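How to Refinish a Worn Hardwood Floor With Water-Based Polyurethane

Posted in Floors & Coverings
Shares 32 | Comments 4

Sanding and recoating a hardwood floor takes one person three to five days for a room of ordinary size. The steps below apply to solid oak, ash and maple, and to engineered boards with a wear layer at least 1/8 inch thick. Boards with a thinner wear layer should be screened and recoated only, as described near the end of this page.

Check the floor first

Put a few drops of water on the most worn part of the floor. If the drops stay beaded for several minutes, the old finish is still sound and a light abrasion with one new coat may be enough. If the water soaks in and the wood turns dark, the finish is gone and the floor needs full sanding.

Find the board thickness at a floor register or under a threshold. Each full sanding removes roughly 1/32 inch of wood. If nail heads or the tongue of the board are showing, do not sand again.

In houses built before 1978, test the old coating for lead before any dry sanding.

Tools and materials

- Drum sander or belt sander, rented
- Edge sander
- Random orbital sander for corners
- Abrasives in 36, 60, 80 and 100 grit
- Vacuum with a fine dust filter
- Nail set and hammer
- Wood filler matched to the species
- Water-based polyurethane, three coats
- T-bar applicator and a synthetic brush
- Respirator rated for dust, ear protection, knee pads

Coverage is printed on the can. The Clarkura satin used for this guide was bought on the basis of 470 square feet per gallon. Measure the room, multiply by the number of coats and divide by the coverage figure. Round up to the next full container.

Prepare the room

Take out all furniture and remove the shoe molding. Number each piece of molding on the back with a pencil. Set protruding nails 1/8 inch below the surface. Pull every staple left from old carpet, as one staple will tear a sanding belt. Tape plastic over doorways, registers and return air grilles, and turn the heating or cooling system off.

Put out pilot lights if dust or solvent vapor can reach them.

Sanding

Start with 36 grit if the old finish is thick or the boards are cupped. On a flat floor with a thin finish, start with 60. Keep the machine moving before the drum touches the wood and lift the drum before you stop. A drum that stands still for even a second cuts a groove that later grits will not remove.

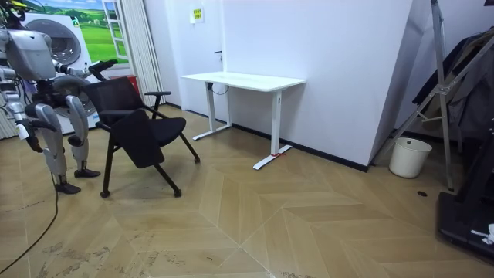 Work with the grain, from left to right, and overlap each pass by half the width of the drum. Sand two thirds of the room in one direction, then turn and sand the remaining third. Stagger the place where the two areas meet by a foot or two so that no visible line forms.

Herringbone and parquet have no single grain direction. Make the first cut at 45 degrees to the length of the room, the second at 45 degrees the other way, and finish along the length of the room. Do the last step with a flat multi-disc sander if the rental shop has one.

After each pass with the large machine, sand the perimeter with the edger at the same grit. Do not skip more than one grit. Scratches left by 36 paper stay visible under finish if the next paper is 100.

Vacuum the floor between grits. Fill gaps and nail holes after the 60 grit pass, let the filler dry fully, and sand it flush with the 80.

Empty the dust bag often and never leave it indoors overnight. Sanding dust mixed with old finish can heat up and catch fire without a flame.

Applying the finish

1. Vacuum twice, then wipe with a microfiber cloth that is slightly damp. Let the wood dry for an hour.
2. Stir the finish. Do not shake it.
3. Cut in along the walls with the brush, a few feet at a time.
4. Pour a narrow line of finish along the grain and pull it with the T-bar at a slight angle. Keep a wet edge.
5. Do not go back over finish that has started to set.
6. Wait for the recoat time on the can, normally two to four hours.
7. Raised grain after the first coat is normal. Abrade lightly with a 220 grit screen, vacuum and wipe.
8. Apply the second and third coats the same way.

Room temperature should be between 65 and 80 degrees F. At high humidity, double the drying time.

Screen and recoat

For thin wear layers, run a buffer with a 150 grit screen over the whole floor until the gloss is evenly dull. Clean it, then apply a single coat. Floors that have been waxed or oiled must be stripped first or the coat will peel.

Before you move back in

Walk in socks after 24 hours. Return furniture after three days, with felt pads on the legs, and lift it into position. Rugs stay off for two weeks.

COMMENTS (4)

busden_dave: Does the 45 degree method apply to 5/16 strip too?

Arif Wanigasekara: No. Strip flooring is sanded with the grain. An angled first pass is only for cupped strip.

Plankside: Did 700 sq ft this way in April. The edger took longer than the drum. Bought too few 80 grit discs.

R. in Mondal: Went from 36 straight to 100 in the hallway and had to do it over.

Contact | Copyright Plultel Home Guides | Back to top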